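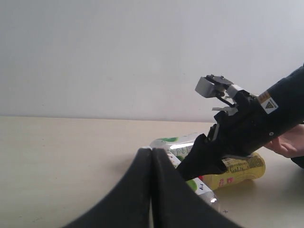
Do I need to joint the legs before I stuff the body?

Joint first, stuff after. The cotter pins have to be bent from inside the body, and your fingers won't fit in there once it's full of wool.

Home | Patterns | Joint Sets | Manuals | Basket (0)

Filed under: Soft Creatures > Joints & Armatures

October 2025
By Sunita Villanueva

SECTION 2: FITTING THE JOINTS

These instructions are for the Rametance disk joint set, part 1632, as used in the Gudorix pattern. The Gudorix is a potbellied sort of dragon with the legs of a bear and the face of a disappointed uncle. If you're putting the joints into some other animal, the steps are the same but the face is your own business.

Before you start

You should have finished Section 1, which means you have an empty body with the back seam left open, a stuffed head, and four limbs that are sewn, turned and still unstuffed. If one of your limbs is inside out, go and deal with that. We'll wait.

For each limb you need two fiberboard disks, two steel washers and one cotter pin. The disks in this set are 40 mm across. You'll also want an awl, needle-nose pliers, and a fabric pen that washes out.

CAUTION: The pins are sharp at the ends and the awl is sharp everywhere that counts. Keep both away from children, pets and the arm of the sofa. This is a display piece and shouldn't be given to anyone young enough to chew it.

Marking the holes

1. Lay the body flat with the back seam facing you and find the four joint marks you copied from the pattern. If you didn't copy them, get the pattern back out of the recycling.

2. Check that the left and right marks are level. Fold the body down the middle and push a straight pin through one mark. It should come out through the other.

3. Mark the inner face of each limb in the same way. You want a left and a right. Set them beside the body and look at them for a moment before making any holes. More than one Gudorix has gone out into the world with both feet pointing west.

4. Push the awl through each mark, easing the threads of the fabric apart. Don't snip the hole with scissors. On mohair, part the pile with your thumb first.

Fitting the limbs

5. Slide a washer onto a cotter pin, then a disk. Put the pair inside the limb and push the legs of the pin out through the hole.

6. Stuff the limb firmly around the disk and close the opening with ladder stitch. It should feel like an unripe pear.

7. Push the pin through the matching hole in the body. Inside the body, add the second disk and then the second washer.

8. Pull the pin up tight with the pliers. Separate its two legs and curl each one outward and down until the tip presses on the washer. The finished shape is a pair of ram's horns. A crooked pair will hold just as well, and it'll be buried in stuffing by tonight.

9. Turn the limb. It should move stiffly and stay where you leave it. If it swings, uncurl the pin and pull harder. Joints get looser with handling and they never get tighter.

NOTE: A pin can be bent and straightened once or twice before it snaps. There are spares in the small envelope, which is stapled shut for reasons the packing department has declined to share.

Fitting the head

10. The head goes on last and uses the larger disks from the second bag. Run a gathering thread around the neck edge, put the disk and washer inside, and draw the thread up until only the pin shows. Knot it twice. Then carry on as from step 7.

If you want a head that nods or tilts, you need the Jollside double-pin neck, sold separately and covered in Section 4. Esperanza Ferreira, who drew the pattern, prefers the plain one. She feels a Gudorix should only be able to say no.

If something is wrong

The limb clicks when it turns. The washer is touching the pin head at an angle. Loosen the pin, center the washer, and curl the pin again.

The fabric puckers around the joint. Your hole is too small, or you've caught some pile between the disks. Pull the pile free with a blunt needle.

He sits leaning to one side. The hip marks weren't level. You can redo the lower one, or stuff that side of the belly more heavily and call it character.

A disk has bent. It got wet or was pulled through too small an opening. Replace it. Cereal box cardboard is not a replacement, however many layers you glue together.

Leave the back seam open for now. Stuffing and weighting the body is in Section 3, and you'll need the steel shot and a funnel.

Back to Manuals | Next: Section 3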